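Robotics Elective – Progress Report to the Druston Fund
Second reporting period, for the grant "Two Arms, One Job"
Submitted by the course instructor, Pultbridge Technical High School

1. Where we said we would be

The application promised that by April the class would have a two-arm cell running, a set of recorded demonstrations for a bag-opening job, and a trained policy that could do the job without a student driving. It also promised an appearance at the Givton regional meet. I did not write the application, and I would have been more careful with the wording of all four, but I inherited it along with the keys and I will report against it.

The cell runs. The demonstrations exist. The policy exists in the sense that there is a file and it makes the arms move. The Givton meet is still ahead of us, and section 6 covers what I think we should enter.

2. The task

Students picked zip-top bags in the fall. I argued for something rigid. A block has the same shape every time you pick it up, and a bag doesn't, and I thought that beginners should get one thing working before taking on something that folds up on itself. I was outvoted by the class, and the application had already named bags as the target, so that settled it.

The job as written on the lab wall: take a closed bag off the table, hold it with one arm, open the zipper with the other, set it down open. The opening step has turned out to be nearly all of the work. Picking up can be taught in a single class period. Getting hold of two thin layers of plastic and separating them is another matter, and several students who were sure it would take a week in October are now writing their final papers on why it didn't.

I would like the fund to know that the students themselves have become much better judges of this. Their first lab notebooks say things like "bag went well." Their recent ones say which finger slipped and at what point on the zipper. If I had to point to one thing the grant has paid for, I would point to the notebooks before the policy.

3. Equipment

The Baloch arms arrived late and one had a bad wrist joint, which cost us most of a month. The supplier replaced it without a fight. Since then the hardware has held up better than I expected, given who is using it. Gripper fingers wear, and we budgeted too little for that. The cables need to be checked before each session and they are not always checked.

One arm carries a parallel gripper and the other carries a hand with several fingers. This was the students' design decision. The argument for it was that one side would hold and the other would do the finer work. I remain unconvinced. The hand is harder to drive, it takes longer to set up, and when something goes wrong with it, the student at the controls usually can't say what. I asked for a comparison with two plain grippers before any more time went into the hand. The class agreed to it in principle and has not done it. It is on the schedule for the next period, and I have told them that the hand comes off if it can't show an advantage.

4. Recorded demonstrations

The target for the period was 100 recorded demonstrations of the full job. We have 27 that I am willing to count.

There are more files than that on the lab computer. Earlier drafts of the class summary used the larger number and I took it out. Many of those recordings stop halfway, or have a student's arm reaching in to fix the bag, or were made with the table camera pointing at the wrong spot. A recording where a person quietly helps is worse than no recording, in my view, and we now throw those away on the day they are made. The students complained about this for a couple of weeks and then began doing it themselves.

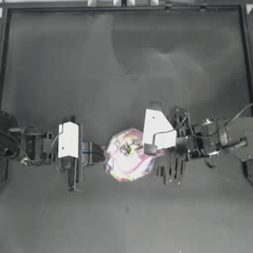
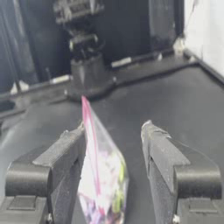
Bag work in the two-arm cell.

Recording sessions run after school, plus a Saturday when there is enough interest. Students work in pairs, with one driving and one writing. Swapping roles was supposed to be automatic, but the confident drivers hung on to the controls until I put up a sign-up sheet. Since the sheet went up, the gap between the best and the weakest drivers has narrowed, though I would not want to put a figure on that.

Two problems with the recordings need to be named.

First, the students have very different styles. Some go in slowly and pause before every contact. Others rush the approach and then fiddle. A policy trained on both tends to hesitate in odd places, and I suspect we are seeing that already. We have started to write down an agreed way of doing the job, step by step. This should have been done before the first recording.

Second, we have used too few kinds of bag. Our best results will come on bags that look and feel like the ones we practiced with, and I don't think we should claim anything beyond that. The class has a box of other sizes and thicknesses set aside and unopened. I have asked that it stay that way until testing, so that at least one test means something.

5. The policy

The training itself ran on a borrowed school workstation overnight and gave us no trouble. This surprised me. It also made the students think that the hard part was over.

What we have will go to the bag and close on it often enough to be interesting. It does not open the zipper. On a couple of attempts the bag ended up partly open, and those were celebrated, and I watched the recordings afterward and could not tell whether the policy had done something or whether the bag had not been fully closed to begin with. The notebooks didn't say. We now check and write down the state of the zipper before each attempt, and it has not happened again. Readers can draw their own conclusion. I have drawn mine.

I have asked the class not to use the word "autonomous" in any public material for the time being. The school website used it in the winter and I have requested a correction.

To be fair to the students, the picking-up part is real. It works with the bag in different places on the table, within limits they have marked out themselves with tape for each trial and then removed. They designed that test without much help from me, and it is a decent test. It would be a respectable result for a class at this level if the application had not promised something larger.

6. Givton

The open category at the meet asks for a full task with no driver. We are not going to have that, and I would prefer not to enter and hope. There is a second category for driven systems, where a student controls both arms and is judged on time and handling. We could do that well. Our better drivers can open a bag most of the time, and they can explain to a judge what they are doing.

The class is divided. Some feel that the driven category is a step down from what they told their families they were building. I understand that, but I have seen teams stand beside a machine that won't move for an entire afternoon, and I don't think it teaches them much. I would like the fund's agreement to enter the driven category and to show the pick-up policy at our table as work in progress. Please let me know if the terms of the grant prevent this.

7. Spending

Spending is under the planned line for travel, which has not happened yet, and over it for spare parts. I am asking to move part of the travel money to parts. The meet is close enough that we can use a school van and come home the same night.

The application also set aside money for an outside workshop. I have not spent it. The session that was quoted to us was mostly slides, and the students need hours at the controls more than they need slides. I would rather put it toward paying a second adult so that the lab can stay open later. At present it closes at 5:30 whether or not a pair is in the middle of something.

8. Attendance and interest

Numbers held through the winter, dropped when the wrist joint failed, and came back partway. Students who left mostly did so during the weeks when there was nothing to drive. That is worth remembering for any future grant of this kind: a class with one cell and one broken part is a class with nothing to do. I gave them reading. It was not a success.

Among those who stayed, the work is better than it was, and the arguments are much better. A proposal to redesign the fingertips went through three rounds of objections from other students before anything was printed, which would not have happened in the fall.

9. Next period

Finish the written procedure and record to it. Do the gripper comparison, and act on the answer. Bring the count of good recordings up, with the same rules on what counts. Retrain once, not every week. Open the box of unused bags only for the final test, and report whatever happens.

I do not expect the policy to open a zipper by the end of the school year. If the fund's renewal depends on that, I would ask to have the conversation now and not in June.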